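Kofler bench arm, eight months in

I run the packing side at Nirnura, which is a grand way of saying I'm in charge of one long room in Dernville where small orders get picked, checked and put in boxes. Last winter we bought the Kofler arm with the two-finger gripper, and people keep emailing to ask if it's any good, so I'm writing it all down once.

Short version: I like it a lot more than I did in week one! Longer version follows.

Setup was a slog. The arm itself bolted down in a morning, but teaching it our stock took most of a month, and the manual assumes you already know what half the menus mean. I'd have given up if it weren't for Ohemaa Annan, who had been on the packing bench for years and had never touched anything like this. She sat down with the teaching pendant, ignored the manual and just tried stuff until it worked. She's now the person everyone yells for when it stops (and her pay went up, which I pushed hard for, and which you should budget for too if you're buying one of these).

The gripper is the best part of the package. The fingers are metal, they close evenly, and on boxed goods I trust them completely. Soft pouches are another story. It pinches them, they slump, and then it sits there waiting for a human. We handle 425 different items and I've given it 200 of them. The rest still go by hand, and I don't see that changing much.

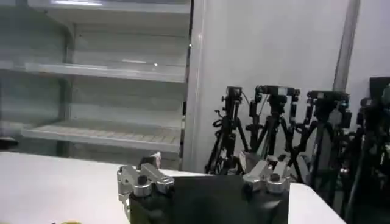

What I hadn't planned for was how it would change the day for everybody else. The arm took the dullest work, no argument there, and wrists are happier for it. But the dull work was also when people talked. You could fold cartons and chat about your kids for an hour. Now the jobs left over are the fiddly ones, gift sets and returns and anything with a handwritten note, and those need your full attention. By three in the afternoon my crew is tired in a different way than they used to be. We added a second break and started swapping stations after lunch, and that has helped more than any software update.

Nobody lost their job over it, and I told the crew that before the thing was even ordered. I'd do the same again. The two weeks when rumors got ahead of me were the worst of the whole project.

Gripes! The stop alert is a single polite beep that you can't hear over a tape gun. The replacement finger pads took forever to arrive. And the Skeltden scheduling software they bundle with it is slow, it logs you out mid-shift, and it counts a dropped item as a completed pick, so don't believe the dashboard. Ours claimed 2,019 picks one week in October and our own tally was nowhere near that. We keep a clipboard now - very high tech.

Would I buy it again? Yes, for boxed goods and a steady flow of orders. If you're mostly pouches, or your order list changes every few days, I'd hold off. Get the people who'll work next to it in the room for the demo, too. Mine asked better questions than I did, and the sales guy had to go look up most of the answers.

Four stars. It'd be four and a half with a louder beep.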